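Search this site Go

Last updated: July

Saturday, late

Feet hurt. Hornonden cider thing today, me and Ashwin, train there and the slow bus back. Writing this fast before I forget which was which.

Started with the dry one from Nitcombe. Sharp, bit of a barnyard smell, loved it. Ashwin pulled a face and gave me the rest of his. Then the perry, too sweet for me, like canned pears. Then something with hops in it from Bolodora, who I thought only did beer. Wrote "grapefruit??" on my hand and now it's mostly rubbed off.

Tokens were a mess. You get 3 with the ticket, the good pours cost 2, so you're stuck with one left over and back in line to buy more. The line was long. The man in front was telling everyone they'd pressed 400 gallons last fall and sold out by Christmas. Fine, good for you, please move up.

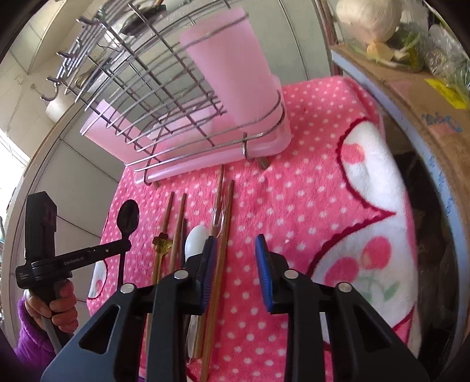
Where was I. Lunch. Cheese toastie, burned on one side, ate it standing up. Sreekumar Pinto turned up around then with his cousins and made us try the keeved stuff, which I'd been avoiding as it's always so sweet. I was wrong. Soft, small bubbles, tasted like the inside of an apple pie without the sugar. Bought a bottle. Should of bought two.

The talk in the big tent was on yeast. Wild vs pitched. Half of it went over my head, but she said one orchard out past Nitcombe lost a whole 3000 liter tank to mice taste, which is a real thing apparently, you only get it at the back of your throat after you swallow. Now I'm going to be looking for it in every glass.

Left at five. Ashwin fell asleep on the bus. I still want to start the batch with the windfalls from Mom's tree, need a demijohn and an airlock, and to ask Sreekumar if I can borow his press. Sundaram have the yeast, call them Monday.

Bed.

Comments

perryhead: The Bolodora hopped one is great over ice, don't tell the purists

S. Pinto: Press is yours if you clean it this time

Jo: mice taste is real and it is HORRIBLE. ruined my whole first batch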